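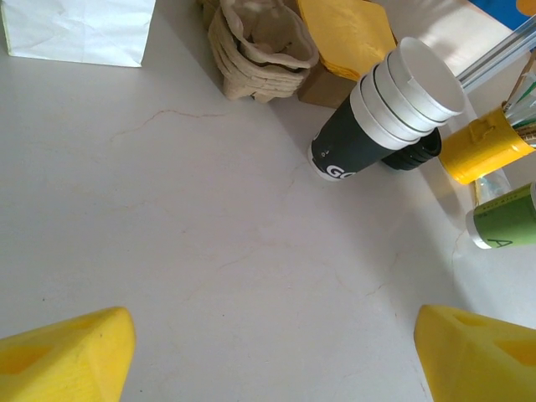

Zidelthorpe Is Out, and You Can Play It Free in Your Browser

4/18/26 – Hi, I'm Annelies Danzer, and I run Pimov, a very small studio with a very large pile of puzzle rooms! Today we're opening up Zidelthorpe, our point-and-click adventure set in a seaside town where every clock has stopped. There's nothing to download and no plugin to fight with, just click Play and you're standing on the pier.

The game has 100 rooms and 337 items to pick up, poke at or combine (yes, you can put the herring in the piano). It saves by itself, so close the tab whenever you like. Mathias Lüthi wrote all the music and a good many of the worst puns.
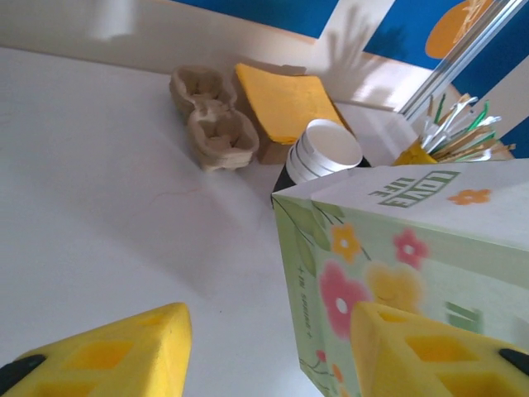 Our first add-on, Ouali, is coming in October, and it's a bit sillier than the main game. You play a traveling peddler stuck in town with a cart full of stock and no customers, and you have to trade your way to a train ticket. I'm drawing the stock now, and I want packaging as cheerful as a pale green and white box with LOVE LIFE on top in green block letters and a little orange flower beside it. The townsfolk will haggle over every single one!

Zidelthorpe runs on Drirker 2, so older laptops should cope fine. We're also giving 250 early players a code for Ouali. Sign up on the game page with your email, and write to me there if you get stuck in the lighthouse. Everybody gets stuck in the lighthouse.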